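**Fold or flop: a month of doing the T-shirts properly**

I have always been a stuffer. Drawers, suitcases, the airing cupboard, you name it, I have leaned on the door until it shut. Then in March I pulled a top out of the drawer ten minutes before a christening, and it looked like a chip wrapper. So I signed up for the Foltgate folding challenge (yes, there is such a thing!) and started with the red stuff.
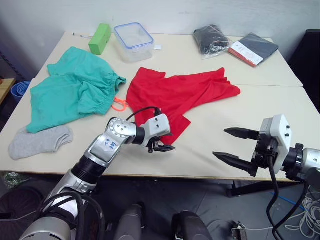
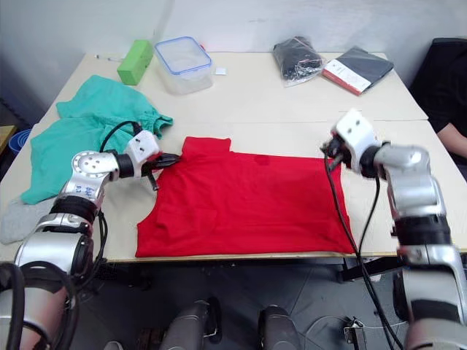 Red on the table, face down in the second picture.

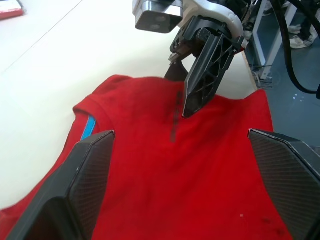
Face down is the only way to start, according to Huia Harawira, who also thinks I fuss far too much over sleeves. Get the shoulders level, she told me, and the sleeves will sort themselves out; smooth from the collar to the hem and never the other way. I've tried it both ways now and I'm sorry to say she's right.

My first go took 114 seconds and came out shaped like Norfolk. By the end of the month I was down to 17, with the edges nearly matching, and I was so pleased I went and did the pillowcases as well.

Drawstring shorts are still beyond me – the waistband springs back and the whole thing slides off the pile. Socks I fold over once and leave alone. My sister in Tovthorpe rolls everything, shorts included, and swears she fits twice as much in, but then she irons tea towels.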